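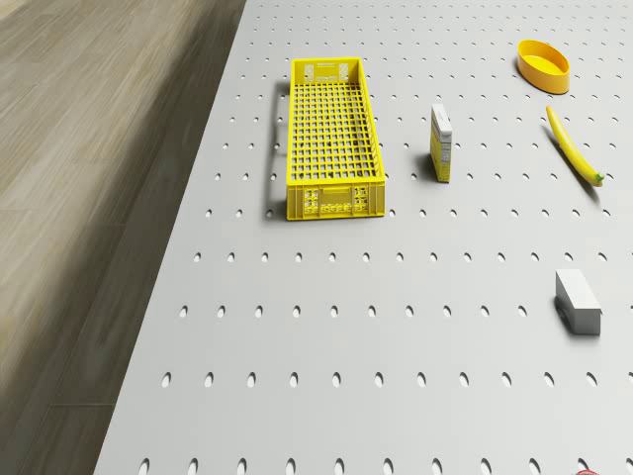 Visit to the Prarer headset workshop

In November I went with my colleague Zuleica Seixas to see the Prarer workshop in Queiroz, where they make a headset for mixed reality. They open the doors to visitors two times in the year. Our group was small and the tour started at 10 in the morning.

Gervásio Vieira received us. He is responsible for the lenses, and he began with the part I wanted most to see, the calibration room. Each headset stays on a stand while a camera looks through the two lenses and measures 1169 points. If the left and right side do not agree, the unit goes back to the bench. He told us this takes more time than the assembly itself, and I believe him, we waited a good while for one unit to finish.

After this came the demonstrations. I tried Gristo, a program for training in warehouses. The picture was sharp in the middle and a little soft on the sides. When I turned my head fast I could notice a small delay, but I did not feel sick, as I did with my old headset. Zuleica preferred Flultico, for drawing in the air. She did not want to give the controllers back.

The new model weighs 907 grams with the battery, and for me this is still heavy. After fifteen minutes I had a mark on my forehead. Mr. Vieira said the next strap will put more of the weight behind the head. The price will be about 2150 dollars, for companies only at first.

Coffee was at noon. The stairs to the second floor are steep, so visitors with knee problems should ask for the elevator at the reception.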